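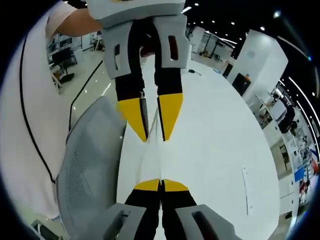
So the last kart race of the season is done and I finished tenth, which I'll happily take after the April I had (two spins and a bent axle before lunch, thank you very much!). Remzi Ateş won the title at Tremwood with a race to spare. My own kart finally has its new nose cone, and it's a proper loud yellow – pretty much the yellow of those two pointed fingertips up top – so at least my mom could find me from the fence. She says I was sliding too much in the hairpin. She's right.

Qualifying was a mess. I went out on old tires to save the good set and ended up behind Wagner Lopes, who brakes so early you could eat a sandwich back there. I tried him on the inside twice and got nowhere, then he ran wide on his own and I sailed through like I'd planned it. 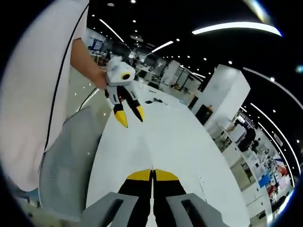 White shirt, yellow tips, jaws open.

The final was way more fun. Gwenllian Dafis and I swapped places most laps, and she got me back for good at the last chicane. I left the door open, she took it, fair enough. Kart 81 was somewhere behind us the whole time and I could hear it, but I never looked back – I've learned that lesson.

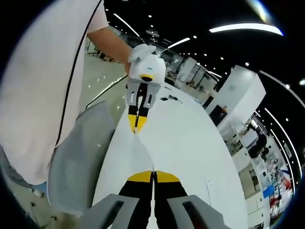 Leaning over the big white table.

Now for the boring part. The engine needs a rebuild and the quote came in at $300, so I'm selling my spare wheels and the old seat. Hường Sầm has already asked about the wheels, but the seat is still up for grabs if you're on the small side. I also want to try a softer rear axle over the winter, if Gethin ever opens the track on a cold morning. More when I've driven it!

Posted November 2021
Print | E-mail this post

Contact | © Ornella Bortolotti | Back to top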